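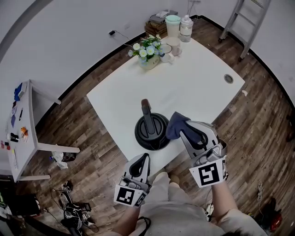 Pieter Leemans wrote:

> Did anyone make it to the open day at Boselside? I had it in the
> calendar and then couldn't get away. I'm mostly curious whether the
> hand-held gripper setup is as simple as the Movex handout made it
> sound, and whether they let visitors try it. Last year it was all
> slides and a fence.
>
> Also, is Drullon still the name of the whole project or only the
> arm? I've seen it used both ways.
>
> Pieter

Hi Pieter, hi all,

I went, and I'm so glad I did! No fence this time. They had the doors open from lunch and you could walk right up to the tables and ask whatever you wanted (I asked a lot, sorry to the people behind me).

To your main question: yes, it's that simple, at least from the outside. You hold a gripper in each hand, each with a square black-and-white marker on the front, and you just do the chore. No arm in the loop at all while you're recording. The one I spent the most time at was the kettle job, with a navy cloth, a black kettle and some other household things standing on the table. The idea is that the right hand works the cloth and the left hand is there to steady things. I watched a few runs and then they handed me the grippers.

I was terrible at it. You squeeze and expect to feel the cloth between your fingers, and what you feel is the handle, so I kept letting go too early. My first run was thrown out, and I think the second was kept out of kindness. By the third I had stopped looking at my own hands and it went much better. Morven Baird was running that table and told me most people need 3 tries before they relax, which made me feel a little less clumsy.

They want 3000 recordings of the kettle job before they train on it. The count on the whiteboard was at 2692 when I came in, and visitors' runs do go into the pile if they pass the check. I like that a lot. One of mine may be in there!

Things I wrote down for the list:

- Drullon is the whole project. The arm is just "the arm." Morven laughed when I asked, so I guess you aren't the first.
- The Wuyts arm was running in the next room on an older task, picking up cups. Slow, but it missed one, backed off and went in again by itself, and the whole room cheered.
- They move the props between runs on purpose. I had assumed the table was supposed to look the same every time.
- Cloth is still the hard part. Anything stiff they seem pretty happy with.
- Lighting came up over and over. If the markers wash out, the run is no good.

What I didn't get a clear answer on is how they decide a run is "clean enough." One person told me it's checked by eye, another said there's a script for it. Maybe both. If somebody here knows, please write, I'd love to hear it.

There's another session planned later in April, groups of 14 at most, and you sign up by e-mail with the front desk at Boselside. Pieter, if you can get away for that one I'd happily go again and carry on embarrassing myself with the cloth.

Bring a sweater, the hall is cold.

Cheers,
Annelies

Lists > Robots and Automation > Visits > Re: Boselside open day
Posted 6 April 2021

Print this message
E-mail this message

Recent in this list
Boselside open day, anyone going?
Movex handout, scanned copy
Marker size and glare, a question
Parking at Boselside
Wuyts arm: spare finger pads wanted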